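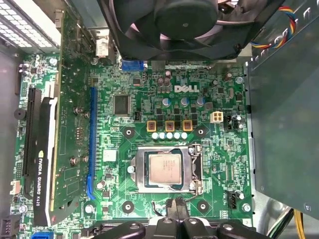 Dell board with the cooler off, chip still in the socket

Refurbishing old office desktops for the reading room – who else is doing this?

eifion_v
Posted 2018-03-05
I'm so excited about this one! Our village library was handed a batch of retired office PCs in December and I've been turning them into homework machines ever since. Six are done and out on the desks, two are still in pieces at my house. Fresh paste, an SSD, a light Linux install, and the kids are off writing essays and making terrible music (I love it). My total spend so far is $553, mostly on drives and memory. What would you all put on them? I'm torn on the operating system and would love some opinions.

morfudd
Oh, this makes me happy. We did the same at our community hall and the thing that mattered most was the login. One shared account, wiped at logout, big icons. Skip anything that asks a ten-year-old for an email address.

trostora_fan
I'm going to disagree on Linux. Half the schools near me hand out worksheets that only behave in one office suite, and the formatting falls apart in anything else. If the machines already have a Windows license, use it!

eifion_v
Fair point, though our school is all browser-based now. I'll ask the teachers before I do the last two.

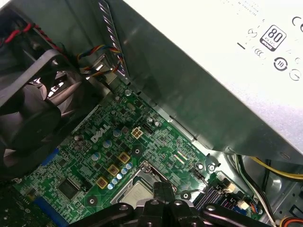

80 Plus Bronze on the power supply label

sylvain_m
Please keep the original supplies if they test fine. Bronze is plenty for a machine that runs a browser and a word processor. People love to swap them for something fancy, and then the plugs don't match the board and there goes a weekend. Ask me how I know :)

Afia B.
Agree with Sylvain on the supply, disagree with everybody on shared logins. My reading group kids wanted their own folders and they took such good care of them! We set up one account per family. It was more work up front, maybe an evening of typing, and I'd do it again tomorrow.

morfudd
An evening for you, Afia, but our hall gets people walking in off the street. I'd be making accounts all day.

Afia B.
Okay, that's a different crowd. Guest account plus family accounts, then?

eifion_v
Ooh, both. I like both.

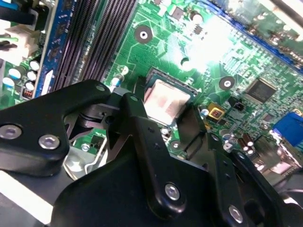
Thermal paste residue on the chip

rhiannon_k
Moving on to the messy part, since eifion mentioned fresh paste. Isopropyl alcohol and coffee filters – they don't shed lint like paper towels do. Wipe the bottom of the heatsink too. A pea-sized dot of new paste in the middle is enough.

trostora_fan
I spread mine thin with an old card. Never had one overheat.

rhiannon_k
Then keep spreading! I've just never had the patience.

eifion_v
Coffee filters, brilliant, we have a whole drawer of them. Will post again when the last two are on the desks.

2,906 views · 14 replies · 6 shares

Related threads
Best typing games for young kids
Quiet keyboards for a shared room
Cusaler backup tool: anyone using it?
Where to recycle dead hard drives

Contact us | Copyright Fonder Forums | Back to top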